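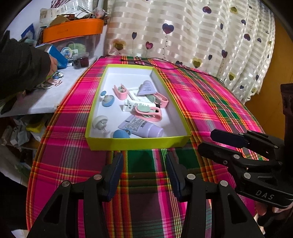
## 4.2 Buyer requests and closing delay

Figure 3. Lime-green box with three pink clips and two lavender tubes, on a plaid cloth.

We coded 1309 purchase contracts from the Drorkel listings, all new-build condos. Of these, 300 had at least one fixture clause (bath, kitchen, closets, wiring). Combining two units counted as a seperate clause, see 3.1.

Main result: contracts with a fixture clause closed later. Median delay 20 days. Bathroom requests the slowest, closets hardly at all. Havlíček and Jelínek coded the clauses independently; disagreements went to Oravec.

Nine contracts dropped, no closing date on record. Putting them back in with the August cutoff does not change the sign.

Price is harder. Larger units draw more requests and also close later anyway, so floor area is in every model. Agent effects too. Martens suggests developers price the delay in up front; we can't test that with list prices alone. Offer-level data from Clura would help, but covers only resales at teh moment.

Co-op sales left out throughout. Different approval process, different clock.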